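De: Esperanza Mahmoud
Para: lista de la cocina compartida Montoya
Asunto: Re: Los cubiertos, otra vez

Hola a todos:

Perdonad que conteste con calma y de un tirón, pero es que el mensaje de Marwan me pilló con las manos en el fregadero y he querido pensarlo antes de ponerme a escribir. Lo copio para quien lo haya borrado:

> El 2 de agosto, o quizá antes, Marwan Jaber escribió:
>
> Buenas. Ayer quise poner la mesa para la cena de los de cerámica y tardé casi
> 40 minutos en reunir tenedores suficientes. Había algunos en el cajón de los
> trapos, otros en el armario de las ollas y uno (lo juro) dentro de la
> tetera. No busco culpables, que yo también guardo las cosas donde pillo
> hueco. Pero ¿podríamos decidir de una vez dónde va cada cosa? Los de
> mango blanco, los de mango color madera, los cucharones naranjas...
> Me da igual el sistema, mientras haya uno y lo sepamos todos.
>
> Un abrazo,
> Marwan

Marwan, tienes más razón que un santo, y lo de la tetera me temo que fue cosa mía. El cajón de siempre se nos ha quedado pequeño desde que Huiling trajo las cosas de su madre, y además es tan hondo que lo que cae al fondo no vuelve a ver la luz hasta la limpieza de primavera. Así que mi propuesta es olvidarnos del cajón y pasarnos a recipientes abiertos, puestos encima de la mesa o en la balda baja, donde se vea de un vistazo lo que hay y lo que falta.

Yo lo haría así: los cubiertos de mango blanco, juntos en el recipiente transparente, que es el que más se usa y el que conviene tener a mano. Los de mango color madera, que son menos, aparte, porque no me gusta dejarlos en remojo y si se mezclan acaban todos en la misma pila de agua. Y los utensilios de servir, los largos, en otro sitio, de pie si puede ser, que tumbados ocupan una barbaridad y siempre hay alguno que atranca a los demás.

Os pego unas fotos de los cubiertos y los recipientes sobre la mesa:
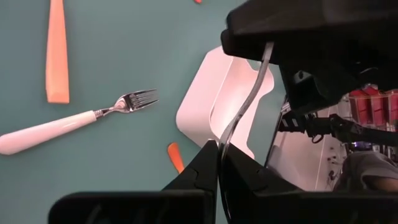
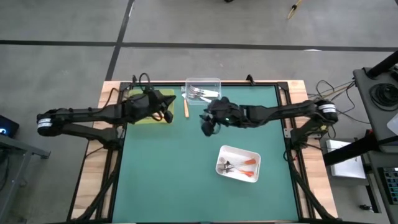
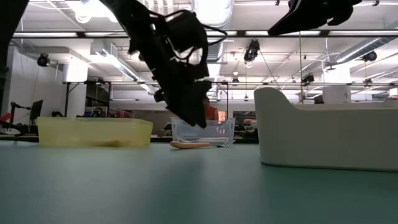
¿Hace falta secar los cubiertos antes de guardarlos en un recipiente cerrado por abajo?

Conviene secarlos con un paño, sobre todo en la unión del mango con el metal, que es donde se queda el agua. En un escurridor con agujeros se pueden dejar mojados un rato, pero en uno sin salida el agua se acumula en el fondo y acaba oliendo.

Os pongo la pregunta tal cual porque me la hizo Imani por teléfono y supongo que más de uno la tendrá. Por cierto, Imani también sugería poner separadores dentro, y yo no lo descarto, aunque mi experiencia con los separadores es que al principio todo el mundo los respeta y luego se convierten en un sitio donde se esconden las migas. Si alguien tiene unos buenos en casa y no los usa, que los traiga y probamos.

Otra cosa: las etiquetas. Reginald se ofreció a hacerlas con letra bonita, y le tomo la palabra. Me bastaría con «tenedores», «cucharas» y «servir», en grande, que algunos ya no vemos de cerca ni con las gafas puestas. Los cuchillos de cocina yo los dejaría donde están, en su taco – ahí no ha habido nunca ningún problema y los niños no llegan.

Y ya que estamos, si a alguien le sobra algún tenedor suelto en casa, que haga memoria. De los 18 que compramos para las comidas grandes me siguen faltando unos cuantos, y sospecho que andan repartidos por los táperes de media lista. Yo misma encontré dos en el bolso de la playa, así que nadie se avergüence.

Si no hay pegas, me quedo una tarde después de la merienda y lo dejo colocado. Me vendría bien compañía, más que nada por la charla, y pongo yo el café y un bizcocho de limón. Huiling, si puedes, dime si las cosas de tu madre prefieres que vayan aparte o si te parece bien que se usen con las demás – no quiero tocarlas sin saberlo.

Un abrazo grande para todos,
Esperanza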